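Notebook, seat reservation tests, line to Cloltia
Thursday, start 9:20

Goal for today: find out why phone reservations made with Midix are sometimes missing on the conductor's list. Jong-dae Cha brought the export from the Jeon depot. It has 1,255 bookings, all from June.

First check was simple. I compared the booking numbers with the printed lists. 53 bookings are not on any list. The passengers paid, they have a number, but for the conductor they don't exist. 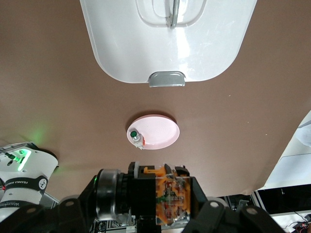

Bench, before lunch. Pink plate and white bin.

Of these 53, I looked at 20 by hand. In 14 cases the passenger boards at Lemach, where the train is divided. Midix keeps the old coach number, and the list is printed with the new one. The other six I can't explain yet. Two of them have a child fare, maybe this is only chance.
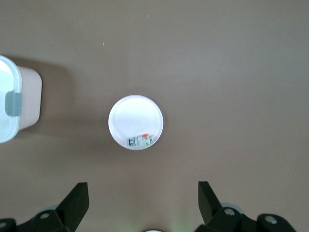 Rasa Grigaitė
Timetable and reservations, test group

Jong-dae thinks the list is printed too early. I don't agree fully – the print time is the same on good days and on bad days. But he is right that we never tested a booking made after the printing. I made three such bookings on the test line. Two came in the late supplement, one did not. I repeated the missing one with a different seat and it came normally. Strange.

To do, in this order:

1. Ask Lemach for the table of coach numbers, the old and the new one. Their last copy to us has no column for the rear part.

2. Run the June export again with the coach number ignored, only train and seat. Watch for double seats.
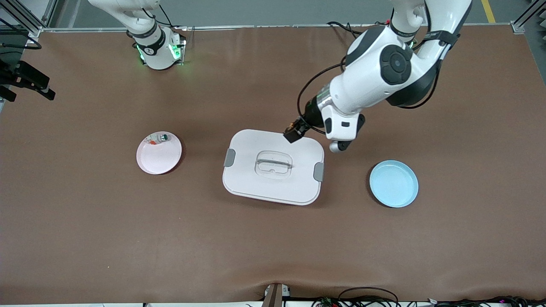
3. Call the conductors' office and ask what they do now when a passenger has a number but no seat on the list. Jong-dae heard they write it by hand on the back – then we need those papers too.

4. The six open cases: print full history, also the phone operator's notes.

Stopped 16:40. Test line is left on, please do not clear the bookings.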